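Handover fault on the Itora cell

The two-arm cell at Hulla is running again after losing most of August to a fault in the handover step. Several readers asked what happened, so a short account follows.

In the handover, one arm passes a part to the other over the middle of the table. Late in an overnight run the receiving arm closed its gripper before the part had reached it. The two grippers knocked together, both arms kept pushing, and a servo in the left wrist overheated. The overload cut-out should have stopped the pair. It had been set to 3000 during commissioning, when the arms kept tripping at start-up, and was never put back to 1000.

The log shows the first late message between the two controllers at cycle 1443. The delay grew from there until the arms were 60 milliseconds out of step. Cantero supplied a new servo and Uvura has changed the control software so that a late message now stops both arms.
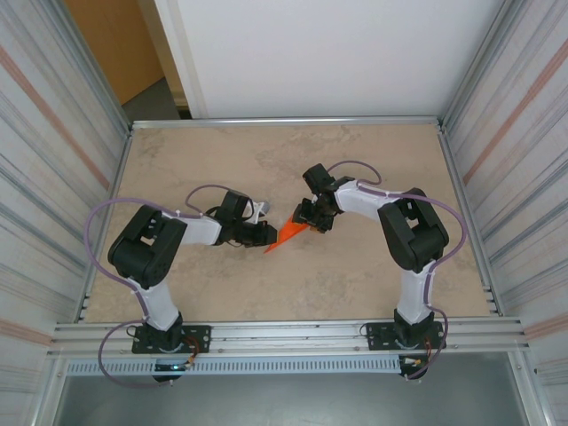
Handovers are being run at half speed until the end of the month. Anyone working on the cell should check the cut-out value before enabling the arms and write it on the start-up sheet. If the grippers touch each other, use the stop button and leave the arms where they are. Please don't pull them apart by hand, as the wrist joints can still be under load.

The spare servo has been used, and another is on order.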